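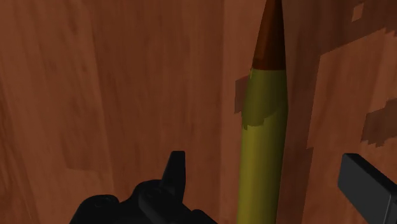 Tarkis gripper wins simulated bake-off, with an asterisk shaped like a bullet

TRALITZ – The Sumampouw workshop has finished its spring comparison of robot grippers and controllers, and the results are in: one controller is good at picking things up, one is good at putting them down, and the third is very good at waiting.

The trial was run entirely in Osari, the simulator the workshop has used since it gave up on the one before. No real arm moved during the month of May, which did wonders for the repair budget. The task was simple on paper. A two-sided gripper comes in low toward an object standing on end, closes on it, lifts it clear and sets it back down upright. Each controller got 100 attempts at each of 14 objects.

Most of the objects were the sort of thing that turns up in every grasping test: a mug, a bottle, a box with rounded corners, a brush. Then there was the cartridge. It is tall and smooth, with an olive-yellow case and a copper-colored pointed tip, and it was picked from the model library by somebody looking for "cylinder, tapered." The workshop says it was chosen for its shape. It stayed in the test for its effect on the scores.

All three controllers drove the same gripper model from Tarkis. The first uses fixed waypoints and closes at the same speed every time, whether the target is a mug or an egg cup. The second slows down near contact and adjusts its grip as the simulated force rises. The third plans a fresh approach for every attempt and checks it against everything nearby before it will commit to anything. Its admirers call it careful. The log files call it "timeout."

The second controller came out on top with 991 clean pick-and-place cycles over the full set. The fixed-waypoint controller finished close enough to be annoying, considering that it is the oldest of the group and contains a comment reading "temporary, replace before summer" without saying which summer. The planner came last on total cycles, though it knocked over fewer objects than either rival. It is hard to knock over something you have not yet approached.

The cartridge sorted them out better than anything else in the set. A tall object with a smooth side gives a gripper very little to argue with if both sides arrive together. If one side gets there early, the object leans, and after that the attempt is mostly a matter of record keeping. The waypoint controller tended to bring one side in first. The force-adjusting controller did it less often and usually noticed in time to back off, which the scoring rules count as a retry and the workshop counts as manners.

The tip caused trouble of its own. A grasp placed too high, on the taper, produced a squeeze that sent the object downward and the gripper upward. One early version of the scoring script looked only at the height of the gripper, and so recorded these as excellent lifts. The script has been corrected and the early scores thrown out, along with a slide that had already been made from them.

There was also some discussion of the surroundings. The cartridge was placed close to the wooden surfaces behind it to see how the controllers would cope with a tight spot, and the planner coped by declining. When the safety margin was cut in half, it agreed to try, succeeded several times in a row, and then went back to declining for reasons the team is still reading about in its output. The output is long. A shorter version has been requested.

Camera views were compared on the side. Osari can attach a virtual camera near the gripper or hang one off to the side, and the workshop ran the winning controller with each. The close view was better for lining up the last bit of travel. It was worse for nearly everything else: with a tall target at close range, the picture fills up with target, and the gripper's own hardware takes much of what is left. The object's top can be out of view altogether, which is awkward if you are trying to work out how tall it is. The side view had no such problem, but it lost track of the gap between the gripper and the object just when the gap became interesting. Using both worked best and took the longest to compute, a finding that surprised no member of the team and will take up two pages of the report.

Anyone hoping for photorealism should adjust their hopes. Osari's wood grain is passable from a distance and its patches of light and dark can come out with edges like a staircase. The vision part of the software did not seem bothered by this, but the workshop is reluctant to call that a strength until it has been tried on wood that grew.

Tarkis has welcomed the result and has asked whether the phrase "Tarkis gripper wins" might be used in its brochure. The workshop has pointed out that every entry used a Tarkis gripper, so a Tarkis gripper also came last. Talks on the wording continue.

The next round will bring in a second set of gripper sides, with softer contact surfaces, and will run on the real arm in Tralitz. The cartridge shape will be there too, as a turned blank with no markings and nothing inside, after a brief exchange with the building's front desk over what had been written on the delivery form. The planner has been invited back. It will be given a longer time limit and started before lunch.

The full scores and the corrected script are available from the workshop on request. The slide is not.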